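FOR IMMEDIATE RELEASE
1 February 2024

Semberg opens its drinks table to everyone at Stundwood

Hi all! I run Semberg, a very small company that puts together drink-making sets for home kitchens, and I get to write our press releases too, so please forgive the lack of fancy language. Our new set is called Rutska, it goes on sale today, and I'm so happy to finally be able to talk about it.

Rutska is everything you put out on the table when people come over and you want to make something cold with fruit in it. Bowls, a tray, a board, small cups and a rack to keep the cups in. We started on it in October with a list that had far too many things on it (a juicer! two kinds of tongs!) and got it down to 11 pieces that I'd want in my own kitchen. You bring the fruit and the ice.

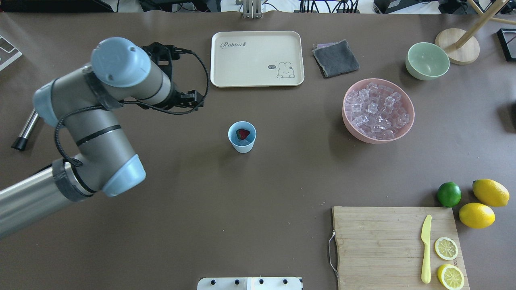
Clear, ice-like cubes in the pink bowl, a strawberry in a blue cup, and the "Rabbit" tray behind.

I have a soft spot for a big ice bowl. Most of the ones I've owned were too small, so I was back at the freezer before the second round. Ours is meant to be heaped up and left on the table where guests can get at it, with a smaller bowl in pale green for whatever you like - berries, mint, peel you don't want on the table. The board is for lemons and limes and it's small enough to live next to the bread bin.

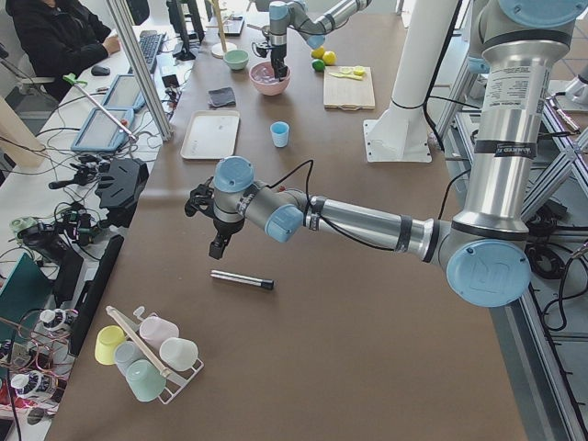 Cups were the part we argued over the longest. I wanted one color and my co-founder wanted a whole box of crayons, and we settled on soft shades so people can remember which drink is theirs. They look so nice lying on their sides in the white wire rack, pale yellow next to gray-blue, with the pink, white and mint ones close by, and that's how I keep mine at home now. I used to stack cups inside each other and then spend ages pulling them apart with guests waiting.

The first run is 3,000 sets. You can order through our website or pick one up at our showroom in Stundwood, where we've set aside 200 for people who'd like to see the colors before they buy. We're also holding a fruit drink afternoon there for 20 guests, and places go to whoever writes to us first. Come hungry for citrus!

Our little recipe sheet, which we call Su, goes in every box. It has a strawberry and lime drink on the front and my lemon one on the back, with room to write your own changes in pencil (I use less sugar than it says).

Press samples and pictures are available on request. Write to the Semberg press desk through the contact page on our website and I'll be the one answering.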